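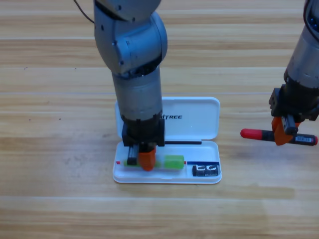 **一本书后面的索引,是谁编的?**

多数时候是出版社另外花钱请的人,有时是作者自己,偶尔是责任编辑在下厂前一晚用查找功能凑出来的。三种情况读者都分得出来,第三种分得最快。

1/
上周末有人在饭桌上问我做什么工作,我说编索引。他说哦,搜索引擎。我说差不多,就是慢一点,只管一本书,而且印出来以后改不了。他点点头,去夹菜了。

那就在网上讲吧,网上的人至少不能当着我的面夹菜。

2/
手上这本是盐的历史。准确说是一条河两岸四百年里怎么晒盐、运盐、收盐税、逃盐税。作者 Zamfira Căpraru,写得很好,好到我第一遍忘了干活,读完一章才发现一个条目都没标。

第一遍本来就该只读不标。所以我可以说这是专业流程。

3/
出版社给的要求一共两行。第一行:主题和人名合编,按拼音排。第二行:版面给够了,请控制在 1000 条以内。

“给够了”和“请控制”放在同一封信里,这种修辞我在这行见得多了。

4/
先说最常见的误会:索引等于把所有出现过的词列出来。

那叫词表。机器几秒就能给你一份,里面“盐”字后面跟着全书几乎每一页。读者翻到那儿,得到的信息是:这本关于盐的书里有盐。

5/
编索引的时候,每一页都要替一个还没出现的人提问:他半年后记得读过一件事,记不清在哪,会用什么词来找?

比如书里讲过一个寡妇把盐缝进棉被过关卡。作者全段没写“走私”两个字,用的是“私下过境”“夹带”“不报”。可是读者会去查“走私”。也可能查“棉被”。还有人会查“寡妇”。

三个词都要给。一条走私、一条棉被(夹带用)、一条妇女与盐业。寡妇我犹豫了一下午,最后给了参见。

6/
顺便解释“见”和“参见”。

“见”是你走错门了,请去隔壁。“参见”是你没走错,隔壁还有。

两个弄混,读者会在走廊里走来走去。

7/
我见过一本菜谱的索引:番茄,见西红柿。翻到西红柿:见番茄。

整本书里没有一个页码属于它。我对这位同行有一种复杂的敬意。

8/
再说排序。按拼音排,听起来小学生都会。

然后来了一个姓“单”的盐商。然后来了一个姓“查”的巡检。然后来了“重”开头的条目,一半读 chóng,一半读 zhòng。软件一律按它认为最常见的读音排,于是单先生住进了 D,和“单价”“单据”做了邻居。从生意人的角度看倒也合适。

9/
软件叫 Clilline。我用了很多年,关系类似合租的室友:知道对方所有毛病,懒得搬。

它每次排完序会弹一句“已完成,未发现问题”。单先生还在 D 那边呢。

10/
笔画排序也不省心。有人觉得笔画比拼音客观。你去数“凸”字几笔,数完再去问身边三个人,回来我们接着聊客观。

11/
外国人名更热闹。书里有几个外国旅行家,译者 Annelies Vanhove 都按姓译,正文里只出现姓。索引得把名字补全,生卒年也补上。其中两位同姓,是叔侄,先后走过同一条河,骂过同一家客栈。

正文第二章说“他在日记里抱怨床铺”。哪一个他?

我写信去问。译者回:原文也没写。她又去问作者。作者回:应该是叔叔,侄子是睡船上的。

于是索引里叔叔名下多了一条“抱怨床铺”。我对这条很满意,全书可能只有他的后人会查。

12/
关于子条目。

初稿里“盐税”后面跟了 47 个页码,一个挨一个,中间只有逗号。这种东西行内有个不好听的叫法,我就不写了。请想象你去图书馆问书在哪,馆员挥手说:在楼里。

拆开以后是:盐税——包税制;——减免;——拖欠;——与兵饷;——抗税事件;——征收方式。每条后面三四个页码,读者能活着出来。

13/
拆的时候要有取舍。有一页提到盐税,整句话是“此外还有盐税”。

不收。

我知道会有人写信来说漏了。上一本书就有一位读者,很有礼貌,用铅笔在复印件上画了圈寄给出版社。圈出来的那句也是这种“此外还有”。编辑问我要不要回信,我说请替我谢谢他读得这么细。话是真心的。

14/
“散见各处”这四个字我不用。老派做法里有,写上去显得很从容,好像编者与读者之间有某种默契。默契的内容是:我不想干了。

15/

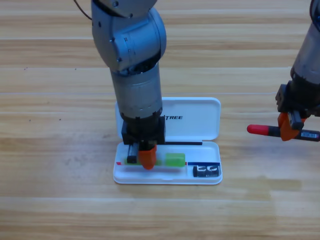
**Oana Jitaru**
自由索引编制人 · 兼接校对(不接菜谱)

有人私信问简介里“不接菜谱”是怎么回事。前面番茄那条已经讲完一半了。另一半是土豆、马铃薯、洋芋,以及作者坚持这是三种不同的菜。

16/
接着说盐。

编到一半,编辑 Tyson Turcotte 来信,语气轻快,说第四章加了一张地图,后面页码顺延一页,“应该影响不大”。

从第四章往后,每一个页码都要加一。不过也不全是,因为第七章删了半页图注,从那里起又减回来了。中间这一段加一,后面不动,跨章的页码区间一头动一头不动。

“应该影响不大”。我把这句抄下来了,贴在显示器下沿,旁边是前一位编辑写的“最后一次改动”。

17/
为什么不等版面定了再开始?

问得好。合同上写的也是定版后开工。定版以后到下厂之间留给索引的时间,和留给读者买书以后拆塑封的时间差不多长。

18/
所以我会先按段落编号做,等页码定了再换算。换算由 Clilline 负责,核对由我负责,责备由双方分摊。

19/
昨晚抽查,发现“盐井”和“盐井(地名)”合并到了一起。结果一口井在书里先后担任了县治、驿站,还派出过代表去省城请愿。

拆开了。井回去做井。

20/
括号里的限定词很考验人。书里有三个“老河口”,两个是渡口,一个是酒馆。酒馆就开在其中一个渡口上。

我现在写的是:老河口(上游渡口)、老河口(下游渡口)、老河口(酒馆,在下游渡口)。看着像给快递员留的备注。

21/
有人问一本书编索引要收多少钱。

按页算,也有按条算的。按条算的话,编的人容易多编,所以出版社喜欢按页;按页算的话,作者字写得密,编的人容易叹气。我按页,报价里含叹气。

22/
还有人问读者到底看不看。

看的人分几类。写论文的,从索引进来,取走一段,从索引出去,前门什么样都不知道。作者的同行,先查自己的名字,再查对手的名字,比一比谁页码多。还有书评人,这个我不展开,大家都要吃饭。

23/
同行查自己名字这事是有后果的。几年前编一本学术史,有位先生在正文里只出现过一次,在注释里,句子是“某某的推断现已无人采用”。按规矩,注释里有实质内容就要收。

收了。听说他翻到那一页以后,在书店里站了很久。

24/
索引里要不要有态度?

规矩是没有。条目应当中性、简短、查得到。但写的人总归是人。“抱怨床铺”和“对住宿条件的评论”,指的是同一页,我选前一个,短五个字以上,版面紧张。

25/
另一些时候我会克制。书里有个盐务官,任内丢过三回账本,都说是老鼠。条目原来写的是“老鼠,作为借口”。

改成了“账册遗失”。“老鼠”另立一条,页码相同。会找到的人会找到。

26/
1 月 24 日那天……算了,完整写一遍,免得以后自己查不到:2022年1月24日,星期一,交第一稿。

上午交的。下午收到回信,问能不能把总行数压到每页 60 行、双栏,这样可以省出一个印张的零头。

我回:能。然后去楼下走了两圈。

27/
压行数的办法,说出来都不体面。

把“——在下游渡口征收的过境费”缩成“——过境费(下游)”。把只有一个子条目的母条目合并。把独占一行的页码想办法拉回上一行。最后实在不够,去看 X 部有没有可以牺牲的。X 部通常人多,盐、巡检、乡绅都爱往里挤。(盐在 Y。我写完这句自己也去查了一遍,可见人在深夜该不该相信拼音。)

28/
上面那条有人留言纠正我,在我自己纠正自己的括号后面纠正我。欢迎,请把简历发给出版社。

29/
说到盐在 Y 部:Y 部是全书最长的一部。盐仓、盐场、盐船、盐丁、盐官、盐井(见前)、盐井(地名,见前)、盐票、盐税、盐枭、盐引。

排到后面我眼睛已经不认识这个字了。上面一个土一个卜,下面一个皿,怎么看都像在盆里种东西。

30/
这种时候应该换一本。我床头另有一本讲钟表修理的,没有索引。我读得很痛苦,每隔几页在心里替它立一个条目。擒纵轮,擒纵叉,参见游丝。没有人付钱。

31/
校对索引有个老办法:挑 55 条,从索引翻回正文,一条一条看人在不在家。再反过来,随便翻几页正文,挑一件事,去索引里敲门。

第一个方向全部通过,我挺得意。

第二个方向,翻到一页讲雨季塌盐垛,去查“雨”,没有。“雨季”,没有。“气候”,有,但没收这一页。“盐垛”,居然也没有。

全书讲了四百年露天晒盐,索引里没下过一滴雨。

32/
补了“天气,对晒盐的影响”,下面四个子条目。行数又超了。

33/
Tyson 回信:可否把索引字号缩小半号?

我为读者的眼睛发表了三句话的抗议,然后说可以。

34/
昨天收到作者看完索引的意见。前面都是小修小补,末了写:读到“盐丁,——逃亡”后面那一串页码,才发现自己写了这么多次逃亡,写的时候没觉得。

这种信一年能收到一封就不错。我存进一个文件夹了,文件夹名字叫“续约时引用”。

35/
她还问,能不能加一条给她外婆。正文里没有外婆,只在后记里提了一句,外婆腌菜的时候说盐要“听声音”放。

后记一般不收。

收了。在 T 部,“听声音放盐”。行数是从那位盐务官那里匀出来的,他少一行不冤。

36/
有几个问题集中回一下。

想入行学什么?学会慢慢读一本你不感兴趣的书,并且在读完以后对它有意见。

用不用卡片?以前用。搬家时翻出一只鞋盒,1000 多张,全是一本灌溉史的。没舍得扔,也没舍得看。

电子书可以搜索了,还要索引干什么?请在电子版里搜“走私”,看能不能搜出那床棉被。

37/
又有人问那床棉被后来怎样了。

过关卡时下了雨。剩下的请买书,Trosiner 出版社,上市时间他们还在改。

38/
刚刚收到新邮件,标题:地图。

正文:第四章的地图决定不放了,页码退回去一页,应该影响不大。

39/
我先去吃饭。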